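The Box on the Table
Why so many small kitchens keep their sweets, packets and odds and ends in packaging that was meant for the trash

412 shares | 18 comments

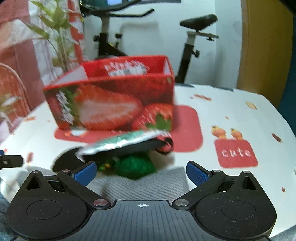 Sevim Uysal has lived in the same apartment on Canpolat Street for 18 years, and for most of that time the kitchen table has been where everything lands. Mail, keys, school forms, candy from somebody's birthday. She clears it every Thursday evening and by Saturday it is covered again.

Her answer is a cardboard box. She doesn't buy them. When a box of fruit or candy comes into the house and the box is a decent one, she keeps it, stands it open on the table and puts the small things in it. The current one has strawberries printed on the front. The one before that held tea, and it lasted until the bottom gave out.

"My daughter bought me a set of plastic bins from Plimow," Uysal said. "They're very nice. They're in the closet with the sweaters."

I started asking people about their table boxes in February, after throwing out one of my own and then missing it for a week. Almost everyone I spoke to had one, or had grown up with one. They were rarely called anything. In Gheorghița Gavrilă's house it was "the red one," even after the red one was replaced by a blue one.

Gavrilă runs the packaging counter at Bovasley, a shop that sells gift boxes, ribbon and tissue. She says the boxes people reuse have a few things in common. They are wider than a hand and open at the top. The print is cheerful, usually food or flowers. The sides are stiff enough that you can push a packet in without holding the box down.

"A lid is a problem," she said. "If there's a lid, you put something on top of the lid."

What goes in is less predictable. I asked four households to empty theirs out for me. Wrapped candy was in all of them. After that came batteries, soy sauce packets, hair ties, a tape measure, two single earrings and a great many pens. One box, belonging to Masaru Shimada, held 102 items, and he wrote them down at my request. He had expected 30.

Shimada teaches shop class and likes things put away. He told me the list embarrassed him a little, mostly the expired coupons. He has since split the contents into 2 boxes, one for food and one for everything else, and says the food box is empty most of the time now that his sons can find it.

The table matters too. A box on a shelf gets filled and forgotten. A box on the table gets looked into several times a day, and anything really useless tends to get pulled out and questioned. Uysal's family eats at hers, so the box has to be lifted off before dinner. If it is too heavy to pick up with one hand, somebody sorts it.

Kids' tables work the same way. The small white ones with cartoon figures and cute lettering printed on the top are common in apartments like hers, and plenty of them stay in use long after the children have outgrown them. They get used for folding, wrapping and sorting, and for shelling peas in front of the television. They wipe clean, and an adult can sit on the floor beside one with a cloth spread out and do a whole box in ten minutes.

Ertuğrul Çınar, who owns the secondhand store Clulen, sells a lot of these tables to people without young children. He thinks the height is the reason. His mother used one for years to sort buttons.

If you want to start a box, Çınar's advice is to use whatever came into the house this week. Shake out the crumbs and fold the flaps down inside or cut them off. Tape the bottom seam if it looks weak. Candy and snack packets should stay sealed, and anything opened goes in a jar. Leave out medicine, and leave out loose batteries if children will be reaching in.

Tip the whole thing out onto a dish towel once a month. The towel keeps the small stuff from rolling off, and you can pick up the corners and shake it over the sink when you're done. Uysal does hers while the kettle boils.

She expects the strawberry box to last until summer. There is a cookie box waiting on top of the refrigerator.

Share this story | 18 comments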